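Ginari Women's League forum > General > Should the referees' fee be the same for both leagues?

Thread started by hodik_keeper

Hello all. I write this after reading the minutes of the October meeting, which are now on the league page. For those who did not read them: the match fee for referees in the men's division stays at 49, and in the women's division it stays at 30. The proposal to make them equal was not voted. It was "taken for further study", the same words as last year.

I play in goal for Hodik and I am also a referee for the youth games, so I have an interest from both sides. My opinion is that the fee must be equal. A match has 90 minutes in both divisions, the pitch has the same size, and the travel is the same. I would like to know how other clubs see it before our captains meet.

Please keep it polite. The last thread was closed.

---

Reply by undix_left_back

Agree with you completely. At Undix we had 2 matches this season which started late, one of them by almost an hour, because the referee who was appointed took a men's game on the same afternoon. I don't blame him very much. He has a family and the difference pays his fuel. But for us it means that parents go home, the girls who sell the coffee go home, and we play the second half in bad light.

---

Reply by old_linesman

I will disagree, and I hope I can do it politely.

I was a referee and assistant in this region for many years. The men's matches are harder to control. There are more fouls, more cards, more shouting from the bench, and after each red card there is a report to write and sometimes a hearing in the evening. The fee pays for this. It was never a price for the value of the players. When the women's division has the same number of reports, I will be the first to ask for the same fee.

Also the money has to come from somewhere. The women's clubs pay a smaller entry to the league. Do you want to pay the bigger entry? I ask this seriously.

---

Reply by hodik_keeper

Thank you for answering calmly. Two things.

First, a fee per report would be easy to make. Pay the same for the match and then a small extra for each report. Then the referee who has the hard afternoon gets more, in whichever division it was.

Second, we pay a smaller entry because we have no vote in the fixtures group. It was decided like this before most of us joined. I would gladly pay more and have the vote.

---

Reply by Keyvan Asadi

I use my own name here as I always do. I coach the Demissie women's team and before that I coached their boys under 16.

With respect to old_linesman, I had more trouble with referees' reports in the boys than I have ever seen in senior men, and the boys' fee is the lowest of all. So the idea that fee follows difficulty is not what happens in our region. The fee follows who was in the room when it was written.

About the entry money. I asked for the accounts last spring and I was given one page. On this page the line "officials, women" has 1,636 for the season, cup included. I think many people imagine it is much bigger. To make it equal would cost less than the new fence at the main ground, and we have all seen the fence. 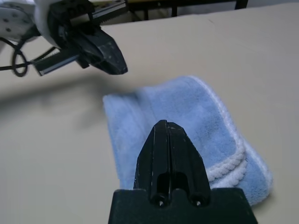 What I don't know is if the cup finals are inside this number or paid from the cup money. I asked and had no answer. If somebody from the office reads here, please tell us, because it changes the calculation for the smaller clubs, and it is the smaller clubs who are afraid of this proposal. Demissie is not rich either. We wash our own kit and we share the bus with the juniors.

---

Reply by tambourine

The fence, yes. I had almost forgotten the fence.

---

Reply by corner_flag_7

May I bring another point, which is maybe not popular. I play for Undix too, but I don't agree with my teammate. I am not sure money is the problem with late starts. We had late starts also in the cup, where the fee is already equal. The problem is that appointments are sent out too late in the week. My sister is a referee in another region and she gets her matches three weeks before. Here they get a message in the evening and must answer by the next morning. If you answer slowly, your match goes to somebody else, and he maybe already has one.

So I would first fix the appointments and then look at the fee. If we raise the fee and the calendar stays like this, we will pay more and wait the same.

---

Reply by undix_left_back

You are right about the cup, I did not think of it. But one of my two matches was given weeks before and he still changed it. So I think it is both.

---

Reply by Mercy Shemweta

Hello everybody, I am reading here for a long time but I write seldom.

I want to say something about how it feels, because until now we speak only about costs. I started the referee course together with eleven other women. Four of us finished and two are still active. When I received my first payment I thought there was an error and I phoned the office. The man was friendly. He said "no, this is the ladies' rate". Until that day I did not know that there was a rate for ladies. I thought there was a rate for football.

To old_linesman: I have refereed men's second team matches this season, seven of them. I wrote one report. In the women's division I wrote three. I don't say that this proves anything for the whole region, but please don't say it is always the other way.

And the shouting from the bench is in both. In the men's matches they shout at me that I should go home. In the women's matches it is the fathers.

---

Reply by old_linesman

Mercy, I did not know your numbers and I accept them. I stopped seven years ago and it can be that the game changed since then. In my time the women's division had five clubs and everybody knew each other.

I still think that the office will ask where the money comes from, and if you go there with feelings only, they will again write "further study". Go with a number and say which line it should be taken from. This is advice and not criticism. I have sat in that room.

---

Reply by hodik_keeper

I take the advice. Would you help to write it? I mean it. You know which words they like.

---

Reply by old_linesman

Send me a private message. I don't promise to agree with all of it.

---

Reply by corner_flag_7

If you write something, please put the appointments in it also. One sentence is enough: matches to be given out two weeks before, and a referee who gives back a match may not take another on the same day. This costs nothing.

---

Reply by ginari_fan_block_c

I am only a supporter, so excuse me if this is a stupid question. Why can the clubs not pay the difference themselves, directly to the referee, until the league decides? We are nine clubs. Each home match the home club adds 19. People at the gate would give it gladly, I am sure of it.

---

Reply by Keyvan Asadi

It's not a stupid question, but it is forbidden. A club must not give money directly to the official, for reasons that I think are good ones. It would have to go through the office. And once it goes through the office, I am afraid it stays there as a permanent solution, and the women's clubs pay alone for something which in the men's division is paid from the common money.

---

Reply by ginari_fan_block_c

Understood. Then I will put my coins in the coffee box as before.

---

Reply by tambourine

I have to say I don't fully like where this goes. We have other needs that come before. In our club the women train at 9 in the evening, on the half of the pitch without the good lamps. If there is money, I would first ask for training hours. A referee is there one afternoon and we are there three evenings in the week.

I know it's not the subject of the thread. But every time we ask for one thing, they give us this one thing and then it is quiet again for two years.

---

Reply by Mercy Shemweta

I understand this, and I trained at these hours too. But training hours are given by the town and each club must ask alone. The fee is given by the league and we can ask together. I don't see why one must wait for the other.

---

Reply by tambourine

OK, that is fair. I will speak to our captain, but I can't say how she will vote.

---

Reply by hodik_keeper

Short update. old_linesman and I have a first text, one page long. It asks for the equal match fee from the next season, a small extra for each written report in both divisions, and the two weeks for appointments. We left out the vote in the fixtures group. He thinks it would sink the rest. I am not happy with this but I have accepted it for now.

We still miss the answer about the cup finals. Keyvan, can you ask one more time? They know you better than me.

---

Reply by Keyvan Asadi

I will ask. But I would not leave out the vote. They will say no to something anyway, so give them something to say no to.

---

Reply by old_linesman

In my experience they then say no to the whole page.

---

Reply by undix_left_back

Can you post the text here before the captains meet? Our captain doesn't read private messages.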